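Mixed Snack Boxes: Questions and Doubts

This page belongs to a small newsletter on packaged snacks, kept by Hsin-yi Tang and read by 474 people at last tally. Most of the mail that comes in is about mixed boxes: the kind where you pay one price and get an assortment picked by somebody else. I'm not a fan of the format, I keep buying it anyway, and the same questions keep arriving. No seller pays for anything here.

Are mixed boxes a good deal?

Usually less than the listing suggests. The trick is in the word "pieces." A seller who says 30 pieces may be counting every individually wrapped rice cake as a piece, and a rice cake weighs next to nothing. Look for the net weight. If the listing has none, write and ask, and if the answer talks about "great variety" and skips the grams, close the tab.

I once worked out the price per 100 grams for a Janden box against the same snacks bought as full bags from a grocery. The box cost close to double. You do get to try more kinds, and maybe that's worth it to you. It wasn't to me, for things I'd already tried.

The listing says "family size." Does that mean anything?

No. I have seen it on a box I could carry in one hand.

What's the first thing to do when a box shows up?

Clear a flat surface bigger than you think you need and take things out one at a time. A bed works better than a kitchen table. Put down a sheet you don't mind washing. Keep the box open next to you so that whatever you've already checked can go back in, or so you can leave the big bags standing in it while you deal with the small stuff.

Don't tip the box over. I know it's more fun. Rice crackers break, and if you want to complain about breakage later, you'd like to be able to say you didn't do it yourself.

How do I sort it?

People write in with systems: by country, by color, by sweet and salty, by which child is going to fight over it. Country falls apart fast, because the place named on the front may be a style of snack and the factory may be somewhere else entirely. Color is silly. I sort by how soon it has to be eaten, and inside that by whether the pack can be closed again. Zip-top pouches can wait their turn. Anything in a thin wrapper is a one-sitting item and goes in the bowl by the door. 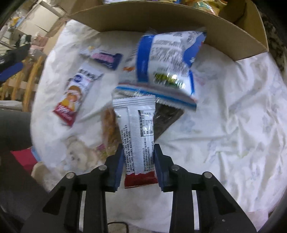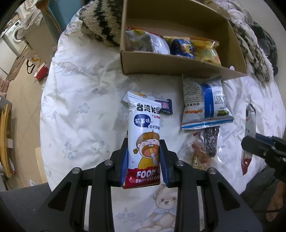

Small wrappers are where sorting gets tedious. They slide under the big bags, and you'll swear you're finished and then find another one when you fold up the sheet. Lift every large bag before you call it done.

What is "紫薯味"?

Purple sweet potato flavor. 味 at the end just means flavor, and it's the most useful single character to learn if you buy these things. Whatever comes right before it is what the maker wants you to taste. Whether you do taste it is another matter. Purple sweet potato in a rice cake mostly comes across to me as "somewhat sweet." I've had readers insist they can pick it out blind. One of them agreed to try, at my kitchen table, and did no better than guessing.

And "台湾米饼"?

Taiwan rice cake, or Taiwan rice cracker; 米饼 gets translated both ways. Notice that the characters for Taiwan and cake there are simplified, and the usual printing in Taiwan is traditional. That doesn't prove where a cracker was made. It does tell you not to assume. The manufacturer's address is somewhere in the small print, and that's the part to believe.

"Sweet Rice Cake" in English throws people off too. They expect something soft and chewy, like New Year cake. In my experience the words on a small wrapped snack nearly always mean a puffed cracker, often with something baked or filled into it. Squeeze the packet gently before you plan a dessert around it.

There's a cartoon kid on the wrapper. Is it a children's snack?

A cartoon child tells you the company hired an illustrator. Plenty of ordinary adult snacks have a mascot with a huge open mouth on them. If you're buying for a small child, ignore the artwork and read the ingredients, and remember that hard puffed crackers and dry strips of anything are a poor idea for toddlers no matter who's smiling on the front.

How do I read the dates?

Look along the seam first, then the back. You may find a production date only, with a shelf life given separately in months, so you have to add the two yourself. The order is normally year, month, day. People read a production date as an expiration date and throw out perfectly good food. I've had that email more than once.

If a packet's date is smeared or missing, I don't eat it. Sellers will tell you the date was on the outer carton. Fine, then they can send me a photo of the carton. A shop called Pistine told me exactly that, and I'm still waiting for the photo.

How much should I trust the nutrition table?

For a rough idea, enough. Check what unit it uses. A lot of labels give energy in kilojoules, and that makes a cracker look terrifying if you think in calories. Divide by 4.184, or just by four if you're standing in the hallway with your shoes on. Then check whether the figures are for 100 grams or for one serving. The listings often mix those up, and somehow the mistake tends to make the snack look healthier.

One reader forwarded me a listing that claimed 2,477 kilojoules per "serving" of a plain rice cracker. The seller had typed in the figure from some other product, or from nowhere. Go by the packet in your hand.

What about clear bags with no label?

Here I get stubborn. A clear bag can be perfectly normal. Sometimes the printing is all on the other side, so turn it over before you get upset. But if there's nothing on either side, you don't know what it is, how old it is, or what's in it. Seaweed, dried strips, dark crackers, and things I couldn't name have all come to me in clear pouches. I ask the seller for the ingredients. No ingredients, no eating. For anybody with an allergy to shellfish, peanuts, sesame, or soy, that should be the rule with no exceptions, and I'd pass on surprise boxes altogether.

Can I just use a translation app on the ingredients?

To get the general idea, yes. For allergies, no. Wrappers are shiny and wrinkled, the print is tiny, and the apps fill in what they can't read with great confidence. I've been told a cracker contained "grandmother." Ask a person who reads the language.

Should I keep the box?

For a week or so. Cardboard takes up moisture and it doesn't seal, so it's a bad long-term home for crackers. Move opened things to a jar or tin with a tight lid. Van Hecke sells a set of "snack vaults" at a price I find funny; a cookie tin does the same work. Keep big puffy bags away from anything heavy, and don't squeeze the air out of them to save space. That air is what's keeping the pieces whole.

Something arrived crushed. Will I get a refund?

Maybe, if you're quick. Take photos before you throw anything out, with the packing visible, and send them the same day. I've made 6 claims in all and been paid for two. The Zurkthorpe form asked me to estimate the percentage of breakage "by volume," and I'd love to know how they picture a person doing that.

Do the reviews help?

Not much. One box had more than 3,000 ratings, nearly all perfect, and the reviews I read talked about fast shipping. Look for the three-star ones, where people name what they got. Then assume that your box will be packed differently, with fewer of the good ones.

Which box do you recommend?

None at the moment. Readers ask this every month and they're annoyed every month. If you know you like rice cakes, buy a bag of rice cakes.

Can I send in my own question?

Yes, by replying to any issue of the newsletter. Include a clear photo of the back of the packet. The front is no help to me.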